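Collecting cup-to-rack demos in the Skeneo sim kitchen

Quick notes, will tidy later. Assumes Skeneo is installed and teleop already works.

1. Load the Gonddale kitchen. Set the control rate to 30 Hz. Leave it there, mixed rates wreck the training set.

2. Check both views before recording. Room view first: arm, cup and rack all need to be in it. 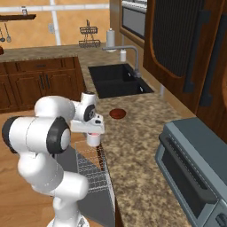
Room view, cup in the gripper at the counter edge, rack below.

3. Hit record, THEN move. Slow over the counter edge. Cap is 324 steps per episode, anything longer gets dropped without a warning.

4. Going down to the rack, switch to the wrist view. Watch the rim and the fingers, ignore the rest. Small moves only.

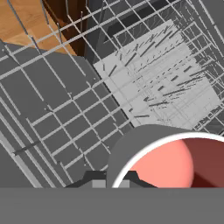
Alvarado commented that 56 episodes were enough for a first policy, but it only got good on new cup positions at 200, and teh failed grasps with a recovery were worth keeping.

Ok so: keep recoveries, tag them "recov". Toss the ones where you just froze.

5. Randomize the cup start every episode. Use the seed flag, don't drag it by hand.

6. Export, then replay a few before you train. If the replay drifts your rate was wrong, go back to step 1 and re-record, theres no fixing it after.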